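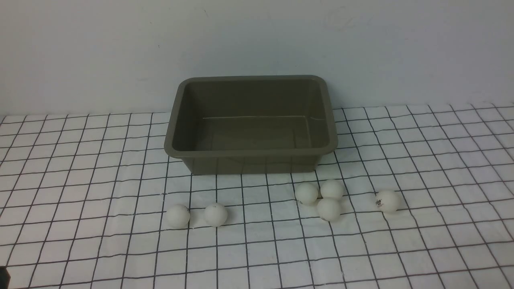 Home | Planning Guides | Rentals | Contact

Ruro Backdrop Stand: Set-Up Guide
Posted by Bettencourt Event Rentals, May
14 shares | 2 comments

Section 5. Putting up the stand for a ceremony or photo session

Set the stand up before the florist arrives. Allow up to 270 minutes if greenery is going on the crossbar, less for fabric alone.

1. Lay both base plates flat on level ground, with the sockets facing up.
2. Push an upright into each socket and turn the collar until it clicks.
3. Slide the crossbar through the loops of the drape while everything is still low.
4. Lift the crossbar onto the uprights. Two people are needed for this step.
5. Raise each side one notch at a time, keeping the bar level.

Note: The Birnonthorpe drape has a front and a back. The hem stitching goes to the back.
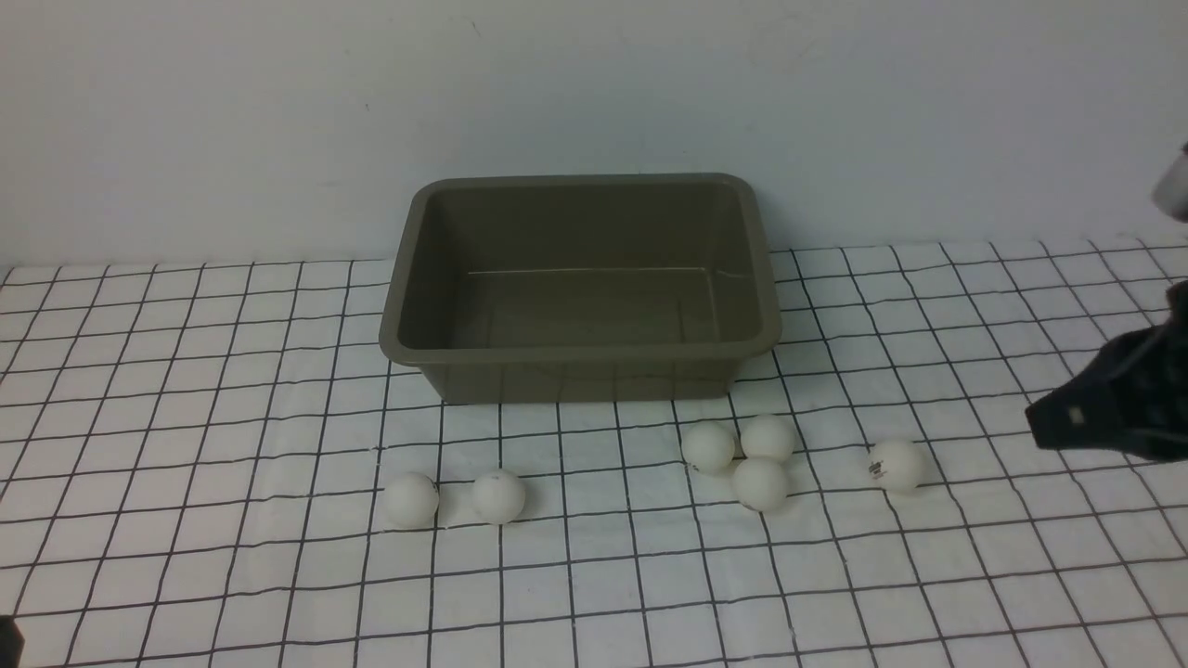 Rectangular tub with a rolled rim, empty.

6. Hang a sandbag on each base plate - outdoors, use 2 per plate.
7. Steam the drape from the top down and let it hang before tying flowers to it.

Caution: Do not use the stand outdoors in strong wind. Do not let guests lean on the uprights.

Returns: Stands go back to the Baltudthorpe depot by noon on Tuesday. Remove all wire, tape and floral foam first. Missing collars are charged at the rate on your rental sheet.

Previous | Next | Back to top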